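How to get a packed lunch sorted in 8 minutes the night before

Quick one as I'm off out in a bit. People keep asking how I do five lunches a week without buying anything from the Plisora cafe, so this is it, typed fast.

What you need
Bread, ideally a day old. Butter, soft. One filling that's dry, one that isn't. Cling film or a box. A decent knife - bread knife, serrated, not the little paring one.

Step 1. Butter out first
Before you cook tea. Hard butter rips the bread and then you're cross. 50 g does me most of the week.

Step 2. Butter right to the edges
Both slices. It keeps the damp stuff from soaking in by lunchtime. Mayo doesn't do the same job, I've tried it, soggy by eleven.

Step 3. Order of filling
Dry against the bread, wet in the middle. So cheese or ham, then tomato or cucumber, then cheese or ham agian. Salt the tomato and leave it on kitchen roll while you do something else. Pickle goes in the middle too, thin layer.

Kenji Kincaid at work swears by grated carrot. Fine. Squeeze it out first.

Step 4. Press, then cut
Flat hand on top, count to five. Then cut, long strokes, no squashing. Wipe the knife between sandwiches if there's beetroot involved.

Step 5. Wrap tight
Pull the film snug so the layers can't slide about. Fold the ends under. Boxes are ok but a half-empty box means it all falls apart on the bus.

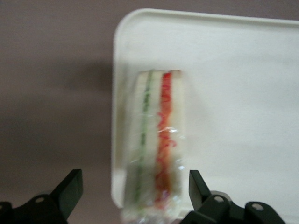
Step 6. Fridge, middle shelf
Not the back, ours freezes things at the back. Morning of, straight into the bag with an ice block if it's meat or egg.

What keeps and what doesn't
Cheese and pickle - fine overnight.
Ham and mustard - fine.
Egg mayo - fine, but eat it the next day.
Tuna - ok if drained properly, and I mean properly.
Avocado - no. Do it in the morning.
Lettuce - pack seperately and shove it in at lunch.

Freezing
Cheese or ham ones freeze well, plain, no salad. Take out at bedtime, leave in the fridge. Label them or you'll get Pádraig's mystery chutney.

Wraps next time, when I've got five minutes.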